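Repair workshop puts robot arm to work on old office PCs

6 September 2025

A computer refurbishing workshop run by Kirkex has begun testing a robot arm on one of its dullest jobs, taking processors out of old desktop machines and fitting others in their place.

The firm handles office computers that have been handed in by schools and small businesses. Stripping and checking them has always been bench work, done by hand with a screwdriver and a lamp. The trial started in January and has so far covered 647 attempts at lifting or placing a part.
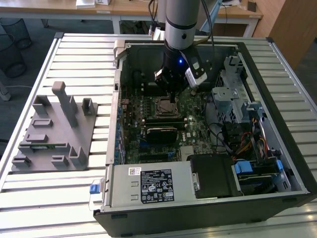

The arm over the processor socket of an open desktop computer at the Kirkex workshop.

Daiane Rangel, who manages the trial, said the arm could do single steps well but was not ready to be left with a whole machine. "It will pick up a part if the part is where we said it would be," she said. "Cables are another matter. A person pushes them aside without thinking."

The arm finished its step without help in 63 per cent of attempts. Staff stepped in for the rest, mostly when a part had been gripped at an angle. An experienced technician can swap a processor in 2 minutes, and the arm takes a good deal longer.
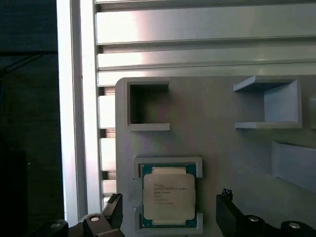
Processors are the part Kirkex most wants to automate, as they keep their resale value and are easily spoiled by a careless thumb. Much of the work so far has gone into giving the arm a fixed place to find them. An Intel chip sits in a raised grey holder on a flat plate, between the two black fingers of the gripper, and the walls of the holder fit closely round it. Rostam Mazandarani, a technician at the workshop, said the holders had been redrawn several times before the team was happy with the fit.

Guoqing Shi, who advises small repair firms on equipment, said the same limits applied to robots meant for the home. Folding clothes or loading a dishwasher involved objects that were rarely left in the same spot, he said, and he did not expect a machine to do either reliably for some years.

Kirkex said no jobs would be cut during the trial. The next stage will cover memory modules.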